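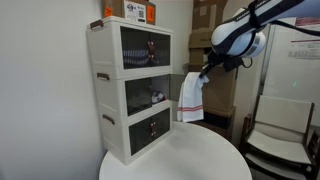 To: workplace-changes list
Subject: Re: Towel and linen handling, Clundanton site

Colleagues,

Thank you for the comments received since Tuesday. I am replying to the message quoted below, as several of you raised the same concern.

> Bence Major wrote:
> The notice says the arm will take over towels and small cloths
> at Clundanton. It does not say what happens to the 16 people on
> the linen rota. Will their hours be cut? And who puts things
> right when a towel ends up in the wrong cabinet?

No contracted hours will be reduced during the trial, which runs for 28 weeks. The arm supplied by Vidilo will handle single towels and small folded pieces only. Sheets, gowns and anything needing repair remain with staff, as does the final check before items leave the room.

The work itself will change. Staff on the rota will spend less time at the folding table and more on sorting, stock records and deliveries to the wards. Each person will receive paid training before being asked to work beside the arm, and may stop it at any time without giving a reason. Misplaced items should be corrected by whoever finds them and entered in the room log — they will not be counted against any employee.

The Kirkisen site handles more than 2,000 pieces a week and will not join the trial until the Clundanton results have been discussed with staff there.

Questions about individual schedules should go to your shift supervisor. General comments may be sent to this list until the end of February.

Office of Workplace Services
Tóth Linen and Supply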